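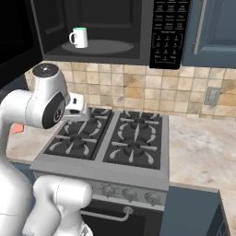

Soup swap: how the winter round is going

Well, we've had our second go at the Grurnby soup swap and I'm so pleased with it I've been telling everyone at the bus stop. Eight households this time (we began with two, and one of those was mine). You make one big pot, divide it into tubs, leave them on your step and go home with other people's lunches.

I did leek and potato, which I always do, and got back a lentil one with lemon in it that I'd happily eat every day until August. Yu-ting Chiu sent a sweetcorn soup with ginger — the children finished it before I'd sat down.
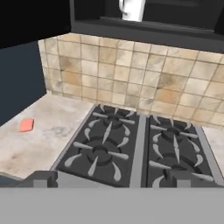

Two burners on the left, one behind the other.

A few things for next time. Please write what's in it on the lid, especially celery and nuts. Leave a bit of space at the top if it's going in the freezer, as mine burst all over the peas. And cream is best stirred in at the end by whoever's eating it, so leave it out and put a note on.

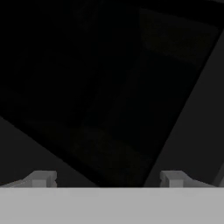
Annelies Smits writes that she'd love to join but only owns a small saucepan, and could she bring bread instead? Yes please, Annelies! Bread is very welcome, and so are dumplings.

Names for the next round to me by 01/02/2021, through the door of number 22 or by text. I've got spare tubs if you're short, though I would like the blue lids back.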